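Stage by stage over the Drement

Supported trekking has changed a good deal in the past decade, and the seven-day crossing from Cledlow to Onow shows most of the changes on a single route. Hawi Kumsa walked it with a mixed party and reports on permits, altitude, transport and lodging.

31/01/2020

The Drement crossing starts at a bus yard. Cledlow sits at the end of the sealed road, and every party bound for the high country passes through it, whether on foot, by hired jeep or on the twice-daily service from the valley. The yard holds the ticket window, the porters' office and a weighing scale with a bench beside it. Loads are weighed before departure and again if a party changes its porters. The scale decides how many porters are hired, so it is worth repacking the night before.

For most of its history the route was walked by traders and by pilgrims going to the shrine at the head of the Onow valley. Foreign walkers came in small numbers and carried tents. The present arrangement, in which a traveller can book a guide, a bed for each night and a seat on the return jeep in a single payment, came in with the road extension on the far side. That road now reaches to within half a day of the shrine. It has shortened the trip from eleven days to seven and removed the need to walk out the way one came.

Permits

Two papers are needed. The first is the district entry permit, issued at Cledlow on presentation of a passport and two photographs. The second is the pass permit, which covers the three days above the tree line and can only be issued to a party with a registered guide. Solo walkers are turned back at the upper checkpoint. We met one on his way down who had been told otherwise by a website.

Both permits are dated. The pass permit allows one spare day, to be used for weather or illness, and a party that needs more has to send a message down for an extension. The checkpoint has a radio and the reply usually comes the same afternoon. Names must match the passport exactly, middle names included. Our party of nine lost two hours to a missing middle name, which was corrected by hand and stamped in three places.

Altitude and staging

The height profile is the reason the trip cannot be made much shorter. Cledlow is low enough to cause no trouble to anyone. The first two days climb through terraces and then forest to the lodge at Hegde, which stands at 2,886 metres on a shelf above the river. The third day is short and ends at the meadow huts, at 3,202 metres. The fourth goes up to the pass shelter at 3,425 metres, and the fifth crosses the pass and drops steeply to the first houses on the Onow side.

None of these heights is extreme by the standards of the wider range. They are high enough to bring headaches and poor sleep to people who live near the sea, and the guides are strict about the order of the stages. A party that arrives at Hegde early is not allowed to push on to the meadow huts the same day. The afternoon is spent walking up the hill behind the lodge and coming down again, which helps the body adjust and also fills the time before supper.

Our guide asked each of us the same four questions morning and evening: headache, appetite, sleep, balance. The answers went into a notebook. One walker reported a headache on the third evening and was given water, soup and an early night. By morning he was fit to continue, and his pack went up with a porter. Had it been worse, he would have gone down to Hegde with the assistant guide and taken the spare day there.

Lodging

Beds on the route fall into three grades. The lodges at Cledlow and Onow have private rooms, with hot water for part of the day. Hegde has shared rooms for four and a dining hall. The meadow huts and the pass shelter have sleeping platforms, blankets and one stove each.

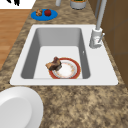
A plate with a red-orange rim in a white sink set into a granite worktop.

Food is included in the booking from the first night to the last. Breakfast is porridge or flat bread with eggs, and supper is rice, lentils and whatever vegetable has come up that week. Lunch is carried. Meat is not served above Hegde, by local custom, and the guides ask walkers not to bring it. Tea is available at every stop and is charged separately, as is boiled water for bottles. It is sensible to carry small notes for both. The pass shelter cannot change large ones.

Blankets are supplied at all stops, but a sleeping bag is still needed from the meadow huts upwards. Bags can be hired at Cledlow. The hire stock varies in age, and it is worth unrolling one fully and testing the zip before paying the deposit.

Crossing the pass

The crossing day starts before light. The path from the shelter is a plain zigzag on packed stones for the first hour, then a long traverse on scree with a fixed handrail where the slope steepens. The rail was renewed in October. In dry conditions most walkers will not need it, and in snow the party will clip to it or turn back at the guide's discretion.

The wind rises through the morning, so the aim is to be over the top by nine. We stopped there long enough to add a layer and eat something. Pilgrims leave a stone on the cairn and walk round it once, keeping it on the right-hand side. Visitors are welcome to do the same and are under no pressure to.

The descent is harder on the legs than the climb. It loses height quickly over loose ground and then follows a stream bed to the first houses. Poles are useful. Two of our party had left theirs in Cledlow to save weight and regretted it by midday.

The shrine and the road out

Day six is a valley walk on a good track, level for long stretches, and it ends at the shrine below Onow. The building is small and plain, with a walled yard and a spring. Shoes come off at the gate. Photography is allowed in the yard but not inside, and the keeper asks that phones be switched off entirely. A visit takes less than an hour, though many pilgrims stay until the evening lamps are lit, and our guide had planned the day so that we could do so.

From Onow the jeeps leave in the early morning on day seven. The road is some 130 kilometres back to the junction below Cledlow, of which the upper third is unsealed. Drivers allow most of a day. There are two bridges with a weight limit at which passengers get down and walk across, and a tea stop between them. Anyone who suffers from motion sickness should ask for a front seat when booking, as the seats are allotted in advance and drivers are reluctant to change them on the morning.

Booking and preparation

Several agencies sell the crossing and the itineraries are almost identical, since all of them use the same lodges. The differences are in group size and in what happens when something goes wrong. Before paying, ask how many walkers there are to each guide, whether an assistant guide is included, and whether the cost of an early descent is covered or charged on top. Ask too how porters are insured and what weight each one carries. A good agency will have the answers to hand.

Travel insurance should name trekking and state a height limit above that of the pass. Many standard policies stop at 3,000 metres, and the guides check the certificate at Cledlow alongside the permits. Fitness need not be exceptional. A person who can walk six hours on hilly ground on two days running, with a light pack, can manage the stages as they are set. Boots should be worn in well before departure. The shop in the bus yard sells plasters, laces and a single pattern of woollen sock.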